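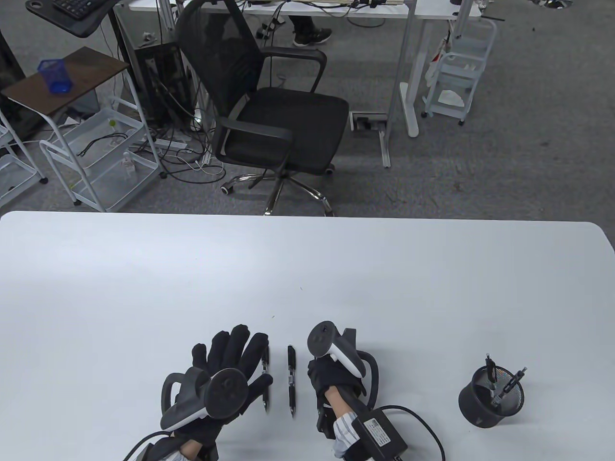

Sábado, 31 de dezembro de 2022

Último dia do ano e eu resolvi escrever sobre canetas. Podia fazer balanço, lista de metas, essas coisas, mas a minha cabeça está nas canetas e no porta-canetas de tela preta, aquele cilindro que já passou por três mesas minhas e nunca amassou. Comprei na papelaria da Ayala em setembro, junto com um caderno que até hoje não abri (está lindo, intacto, dá até pena).

Tudo começou porque a Tomomi Hattori me disse que ia virar o ano com a mesa limpa. Ela faz isso todo dezembro, tira tudo, passa pano, devolve só o que usa. Eu fiquei com inveja e resolvi copiar. Só que a minha gaveta, meu Deus do céu! Elástico ressecado, clipe torto, nota fiscal de almoço, um carregador que não serve em nada do que eu tenho, e caneta, caneta, caneta. Devo ser a pessoa que leva embora a caneta dos outros sem perceber.

Testei uma por uma no verso de um envelope velho. Rabisco, rabisco, nada, lixo. Rabisco, falhou, esquenta na mão, tenta de novo, escreveu! Essa fica. As pretas de apertar são as minhas preferidas, de longe, pelo clique e porque não tem tampa para perder. As da Floneck têm ponta mais macia, mas borram se a gente passa a mão por cima, e eu passo sempre. As da Niminum são mais durinhas e duram uma eternidade. Paguei 22 reais num pacote delas e achei caro na hora, hoje acho barato.

A mesa branca é outra história. Eu adoro, clareia tudo, tem os cantos arredondados que já me pouparam uns bons roxos na coxa, mas qualquer risco de tinta aparece na hora. Limpei com álcool e depois com um paninho quase seco e ficou boa. Quer dizer, ficou boa até eu apoiar a xícara de café. Limpei de novo.

A cadeira eu não troco — já me ofereceram uma Skostier novinha, toda cheia de regulagem, e eu disse não, obrigada. Gosto da minha de encosto de tela, que no verão deixa as costas respirarem. E olha que este verão está de matar, o ventilador já não dá conta. O que eu queria mesmo era dar um jeito nos fios. Régua de tomada em cima da mesa é prático, eu sei, a gente pluga tudo sem se abaixar, só que acumula pó entre um plugue e outro e eu não tenho paciência para limpar aquilo. Vi uma canaleta por 80 reais. Vou pensar.

Depois do almoço liguei para a Tomomi para me gabar e ela riu da minha cara, porque a dela já estava pronta desde quinta. Combinamos de trocar as canetas que sobraram, ela quer as azuis e eu fico com qualquer preta que aparecer.

Agora são quase sete, tem lentilha no fogo e eu ainda não passei o vestido. Minha irmã chega às nove com a sobremesa e vai querer saber por que a cozinha está um caos se eu passei o dia arrumando. Vou lá mexer a panela antes que grude.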